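6.4 When the arm loses its grip on a drawer

This section covers fault 31 (GRIP LOST UNDER LOAD) and fault 34 (PULL PATH BLOCKED) on the Hultell arm when it is running the furniture routines. If the arm is showing any other number, you want section 6.2. If it is showing no number and is simply standing there, you want section 2.1, which begins with the power switch.

Both faults end the same way. The arm stops pulling, holds its position, and waits for a person. It does not retry. Earlier firmware did retry, with great dedication, and the drawer fronts at the Kandel test apartment still carry the evidence.

What you need

A flat screwdriver, a roll of cloth tape, the pendant, and a second person if the drawer is loaded. Allow yourself ten minutes. Corinne Achterberg in our service department can do it in four and will tell you so.

CAUTION: The fingers can close with the full 200 newtons while fault 31 is showing. Press the red stop on the pendant before you put a hand anywhere near them. The pause button is a different button. It pauses the routine and leaves the fingers live.

Clearing fault 31

1. Press the red stop. The status light turns from amber to red. Wait for the click from the base.

2. If a drawer is partly open, have the second person support it from underneath. A full drawer that has come off one rail will drop when the fingers let go.

3. Turn the release screw on the gripper body a half turn to the left. The fingers go slack. Open them by hand, slowly.

4. Look at the tape on the fingers. If it has slid, bunched up or gone shiny, peel it off and wrap new tape. Two turns are enough. Six turns make the fingers too thick to reach behind a drawer edge, which then gives you fault 31 again.

5. Look at the drawer front. Ribbed fronts are the usual suspects. The tips settle on a ridge, report a good hold, and slide off as soon as the pull begins. On the pendant, change SURFACE from FLAT to RIBBED. This lowers the approach speed and makes the arm check its hold twice.

6. Tighten the release screw, twist the red stop to unlock it, and choose RESUME FROM SAFE POSE. Do not choose RESUME. RESUME picks up in the middle of the pull, minus the drawer.

Clearing fault 34

1. Press the red stop.

2. Pull the drawer out by hand, all the way. If it sticks for you, it will stick for the arm, and the arm is not the thing that needs fixing. Check the slide rail for bends and loose screws.

3. Check the floor in front of the cabinet out to 600 mm from the drawer fronts. Pick up cords, plugs and adapters, including the ones that belong to the robot. Route whatever has to stay along the wall and tape it down.

4. Check the gripper cable. It should have enough slack to follow the wrist through a full turn and not enough to touch the floor.

5. Ask anyone standing inside the work area to stand somewhere else. Feet count as obstacles. So does the rest of the person, but feet tend to get there first.
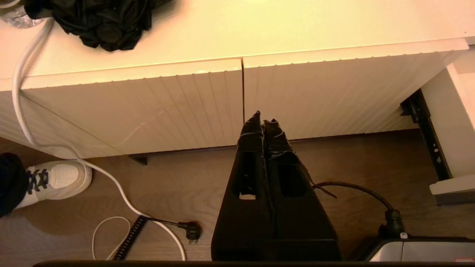
Figure 6-7. Gripper at the lower edge of two ribbed drawer fronts. Cords and one foot on the floor beside the cabinet: clear both before you resume.

6. Resume from safe pose, as in step 6 above.

NOTE: Clear the cabinet top as well. Cloth hanging over a drawer front can be pulled in with the fingers. Thaddeus Escobedo lost a scarf this way at the Hindwood site in May, and we have been asked to mention it.

If the fault comes back

Run the pull test with the drawer empty, then again with a load of 1600 grams. If the arm passes empty and fails loaded, the tape or the surface setting is still wrong. If it fails both, open the service log, copy the last 200 lines, and send them to Ilse Wouters at the service desk along with the firmware version. Please send the text itself - a phone photo of the pendant screen is mostly a photo of the ceiling light.

Do not raise the pull limit to get past a fault. The setting is in the menu, and we have asked for it to be moved.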